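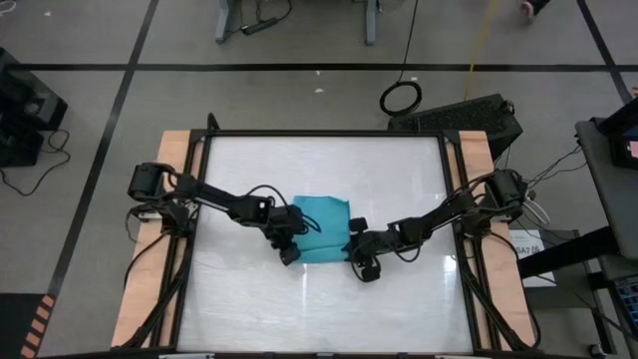 Slide 1. A crumpled turquoise cloth on a white tabletop.

Talks > Kenville Library Evenings > Speaker notes

Search talks and notes Go

Mending What You Already Own
Notes for Anayeli Nava, evening talk in June

Wait for the folks at the back to find chairs. Say thank you to Vega for setting up, and to everybody who came out on such a nice evening when they could be sitting on a porch somewhere.

Start with the mending basket. My grandmother kept hers beside the radio, and it was never once empty in all the years I knew her (I used to think the same gray sock lived in there for good, and I may have been right!). She mended in the evenings, a little at a time, and I still think that's the best way to go about it. If you save it all up for one grand Saturday you'll get tired and cross and put the whole pile back in the closet.

Pass around the blue shirt now. Let people turn it inside out and have a good look at the elbow.

Talk about thread. Match the weight first and the color second. Heavy thread on a thin blouse will pucker and pull, and you'll see it from across the room, while a shade that's a little off mostly disappears once it's on your back. Tell the story about Unai Palacios and the fishing line, but keep it short this time.

SLIDE 2
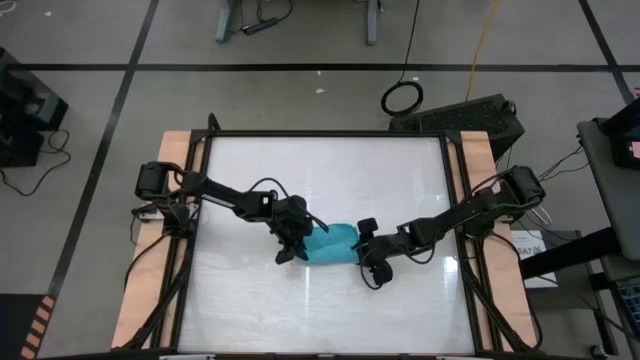 When should I patch a hole instead of darning it?
Patch it when the fabric around the hole has gone thin too, so the stitches have something sound to hold on to.

Then washing. Always wash a piece before you mend it, and wash the patch as well, especially if it's new cotton. I skipped this on a set of kitchen curtains and the patches shrank up like raisins. Pause here, people like to share their own disasters and it warms the room up nicely.

Show the running stitch with the big needle and the red yarn, slowly, twice. Remind them to leave the thread a bit slack at the turns. Atieno Sang will walk around and help anyone whose needle has come unthreaded.

Mention the Plisgate mending table: 20 chairs, bring your own scissors, tea is on us. Last year the table took in 1,405 pieces, and more than 1,000 of them were trousers, which tells you something about knees.

Leave time for questions. The whole evening is 90 minutes and I always run over, so Rok Mujić will wave from the door when I need to wrap up. Don't forget to collect the blue shirt.

Contact the talks desk | © Kenville Library Evenings | Back to top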